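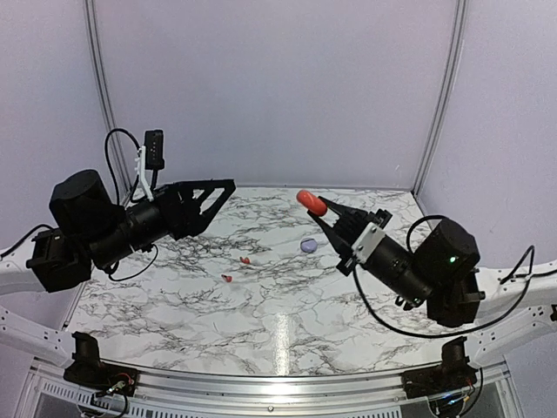 Trirncombe's old wash house to reopen as a repair and sewing room

13 November 2021

The old wash house on Meinecke Street is coming back to life! After standing shut for 17 years, the little brick building at the bottom of the hill will open its doors again as the Olta Room, a place where anyone in Trirncombe can bring a torn coat, a wobbly chair or a silent radio and have a go at mending it.

The scheme is the work of Toltelance, the town's mending club, which has been meeting in borrowed halls and, for one very chilly winter, in the back of the bus depot. Members have been looking for a home of their own for years, and the wash house could hardly suit them better. It has high windows along the north wall, a stone floor that will stand up to dropped hammers, and the original copper in the corner, which is staying exactly where it is.

Much of the money came from the summer fair in August, when the club's stall and the evening dance raised £4000 between them. That has gone on the roof, the wiring and a proper set of sinks. The town council has agreed a lease of 10 years at a low rent, so there is time to settle in and do things well.

Inside, the long room has been split in two. The front half will be for sewing and knitting, with six machines on loan and a cutting table big enough for curtains. The back half is for wood, metal and anything with a plug. A wall of shelves between them is already filling up with jars of buttons, odd screws, zips, bicycle bells and more tea towels than any town could need. Please keep the zips coming, though, especially the long ones!

The name has raised a few questions. Olta is what older residents still call the stream that runs behind the building and once fed the wash house tanks. It went underground when the car park was built, but you can hear it through the grating by the side door after heavy rain, and the club wanted it remembered.

There is no charge to use the room, and no need to be a member. Visitors pay for parts if parts are needed, and there is a tin by the kettle. Children are welcome with an adult, and a beginners' darning class is planned for the new year, with 25 places. If it fills up, and it looks very likely to, a second one will follow in the spring.

The opening afternoon begins at two o'clock. There will be soup, a swap table for wool and fabric, and a small display of photographs of the wash house in its working days, lent by families from across the town. The club would love to see more, so if you have a picture of the drying yard or the old handcart, do bring it along and it can be copied while you wait.

Parking is in Mill Lane. The side door has a ramp and will be open throughout.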